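Categoría: Casa y orden > Cuartos pequeños
Última actualización: febrero

Cómo vaciar y volver a llenar una estantería de rejilla con ruedas sin perder la tarde entera

Hace tiempo que quería escribir esto, porque cada vez que pongo algo sobre estanterías en Hovel me llegan los mismos comentarios: que si las cosas pequeñas se caen por la rejilla, que si los peluches lo invaden todo, que si la balda de abajo acaba siendo un cajón de sastre. Pues sí. En mi casa también. La mía es una de esas negras de alambre, con ruedas, y vive en el cuarto de moqueta, que es el cuarto al que va a parar todo lo que no tiene sitio en los demás (juguetes, regalos a medio envolver, un cable que nadie reconoce, cajas buenas que da pena tirar).

El método que cuento lo he ido puliendo a base de hacerlo mal. La primera vez lo saqué todo al suelo a las cuatro de la tarde y a la hora de cenar seguía sin poder abrir la puerta. Ahora lo hago por baldas, con dos bolsas grandes y un temporizador de cocina, y me da tiempo a tomarme un café en medio.

Lo que vas a necesitar

- Dos bolsas o cajas blandas, de las que se quedan abiertas solas.
- Un paño de microfibra y un cepillo de dientes viejo.
- Bridas o cinta de papel, para etiquetar.
- Una lámina rígida para poner encima de la rejilla, si guardas cosas pequeñas.
- Un temporizador. El del móvil vale, pero yo con el móvil en la mano acabo mirando otra cosa.

Paso 1. Frena las ruedas y empieza por el medio

Antes de tocar nada, mira si tus ruedas tienen freno y échalo. Sobre moqueta el mueble se mueve menos que sobre baldosa, pero se mueve, y cuando tiras de un peluche enganchado en el alambre te llevas la estantería detrás. Lo digo con conocimiento de causa.

Luego vacía la balda central, entera, y déjala vacía mientras trabajas. Parece una tontería pero lo cambia todo: tienes una mesa de apoyo a la altura de las manos y no hay que agacharse cada dos por tres. Thilini Saha, que es mi vecina de arriba y tiene una paciencia que yo no tengo, empieza siempre por la balda más alta y baja poco a poco. Le funciona. A mí me agota subir y bajar del taburete antes de haber visto ningún resultado.

Paso 2. Prepara las bolsas

Una bolsa es para lo que se queda en el cuarto y otra para lo que se va a otro sitio de la casa. Lo que se tira o se dona no lleva bolsa propia en este momento, lo dejo junto a la puerta y lo recojo al final. Probé una temporada con más bolsas (donar, reparar, dudas, recuerdos...) y la de dudas se comía a las otras. Ya no hay bolsa de dudas.

Me gustan las de lados blandos y forro claro por una razón muy poco glamurosa: se ve el fondo. En una bolsa negra por dentro, cualquier cosa pequeña desaparece hasta la siguiente mudanza. Si la tuya es oscura, ponle una funda de almohada vieja por dentro y listo.

Las cajas van primero y de pie, con las letras hacia donde tú mires. Si las tumbas se apilan mejor, es verdad, pero luego hay que sacarlas todas para encontrar la de abajo.

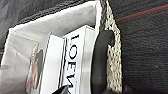 ¿Merece la pena guardar las cajas originales de las cosas?

Depende de si vas a vender, regalar o transportar lo que venía dentro. Yo guardo las de aparatos en garantía y las que son bonitas y rígidas, que me sirven para meter pilas, lanas o fotos. Las demás se aplanan el mismo día y van al contenedor del cartón. Una caja vacía ocupa lo mismo que una llena, y a mí eso me costó años admitirlo.

Si te quedas con alguna, mete algo dentro ya. No mañana. Una caja con las tarjetas de cumpleaños o con los cargadores tiene derecho a su hueco en la balda, y una vacía esperando destino no.

Paso 3. Pasa el paño y el cepillo

Con la balda del medio libre, limpia los alambres a lo largo y luego a lo ancho. El polvo se queda en los cruces, y el paño solo no llega, para eso es el cepillo de dientes. En seco primero, siempre: si mojas antes se forma una pasta gris que cuesta el doble de quitar. Después un poco de agua con una gota de jabón, y secar bien los cruces. En las rejillas baratas, donde se queda la humedad sale un puntito de óxido, y el óxido mancha los peluches claros (se fue una oveja preciosa por esto, todavía me acuerdo).

Los postes se limpian de arriba abajo rodeándolos con el paño como si fuera una manopla. Y las ruedas, ay, las ruedas. En moqueta recogen pelusa y pelos como si les pagaran. Inclina un poco el mueble con ayuda de alguien, tira de la pelusa con unas pinzas y corta lo que esté enrollado en el eje con unas tijeritas de uñas.

Paso 4. Los peluches, a ratos

Llegamos a la parte difícil. Los peluches no se apilan, no se doblan, no caben en ninguna caja normal y además te miran. En mi casa hay una regla que hemos negociado mucho: los peluches viven abajo, a la altura de quien juega con ellos, y cuando la balda de abajo está llena, está llena. Si entra uno nuevo, otro se va a la cama, al sofá o a casa de los primos.

Yo los coloco así:

- Los grandes, a los extremos, apoyados contra los postes. Hacen de sujetalibros.
- Los blanditos que no se sostienen, en el centro, unos contra otros.
- Los largos, tumbados de fondo a frente y no de lado, que si no se comen toda la balda.
- Delante, las cosas pequeñas que se usan a diario.

Lo de mezclar peluches con cacharritos de juego (cuencos, vasos, alguna tapa suelta) ya sé que no es de revista. Lo he intentado separar mil veces. Pero se juega con todo a la vez, las comiditas son para los muñecos, y si los guardo en sitios distintos acaban en el suelo los dos. Así que juntos y ya está. Lo que sí hago es no dejar nada pequeño directamente sobre la rejilla: o va dentro de un recipiente o va sobre la lámina.

Un truco para lavarlos ya que los tienes todos fuera: funda de almohada cerrada con una goma, programa delicado y agua fría. Mira antes la etiqueta, porque algunos llevan bolitas o una caja de música dentro y esos se limpian a mano con un paño húmedo. Luego a secar tumbados, que colgados de una oreja se deforman. Y no los devuelvas a la balda hasta que al apretarlos fuerte no notes nada de humedad por dentro.

Paso 5. Qué poner arriba y qué dejar en paz

A la balda más alta va lo que pesa poco y se usa poco. En la nuestra van las cosas de temporada y el material de manualidades que todavía no quiero al alcance de nadie. Las cosas pesadas arriba, en un mueble con ruedas, nunca: se vuelve cabezón y al empujarlo se balancea. Si hay niños que trepan, además, yo le pondría una sujeción a la pared, aunque pierdas la gracia de poder moverlo.

La del medio la dejo libre todo el tiempo que puedo. Mi marido dice que es desperdiciar una balda. Puede ser, pero es donde se deja la mochila al llegar, donde se seca una acuarela, donde se posa la taza. Cuando la lleno, esas cosas se van al suelo, y a la semana tengo otra vez el cuarto imposible.

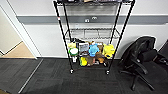 Ajustar la altura de las baldas

Si al terminar ves que entre dos baldas te sobra mucho aire o que los peluches van aplastados, toca mover la altura. En la mayoría de estas estanterías las baldas se apoyan en unas piezas de plástico partidas en dos mitades que abrazan el poste. Se sube la balda con un golpecito desde abajo en cada esquina (mazo de goma, o el puño, o el talón de una zapatilla), se sacan las piezas, se ponen en la ranura que quieras y se vuelve a bajar la balda. Asegúrate de que las piezas quedan en la misma ranura en los 4 postes. Cuenta las ranuras desde abajo con el dedo, una por una, que a ojo siempre queda una torcida.

Si pierdes alguna pieza, las venden sueltas en casi cualquier ferretería de barrio. Yo las compré en Abeysekara, en bolsita. Lleva una de muestra en el bolsillo, que hay varios diámetros de poste y por fuera parecen iguales.

Para la lámina de encima de la rejilla me gusta la transparente de Sitholm, que se corta con tijera fuerte y se limpia con nada. También he usado cartón pluma forrado y aguantó un curso entero. Redondea las esquinas, que pinchan.

Mantenerlo (más o menos)

Pongo el temporizador 6 minutos antes de la cena y cada uno recoge lo suyo. Cuando suena, se para, aunque quede algo por medio. Parece poco y algunas noches lo es, pero prefiero eso a la gran limpieza con gritos. Repaso los alambres una vez al mes y las ruedas cuando empiezan a sonar.

Lo de las dos bolsas lo repito cada cambio de estación. La de «otro sitio de la casa» tiene que quedar vacía esa misma noche, aunque sea a las once y en pijama, porque si duerme en el pasillo se queda a vivir en el pasillo.

Si tenéis una estantería más estrecha o de solo dos baldas, contadme en los comentarios cómo la repartís, que estoy pensando en poner una en la entrada y no me decido con el fondo.

Contacto · © Hovel · Volver arriba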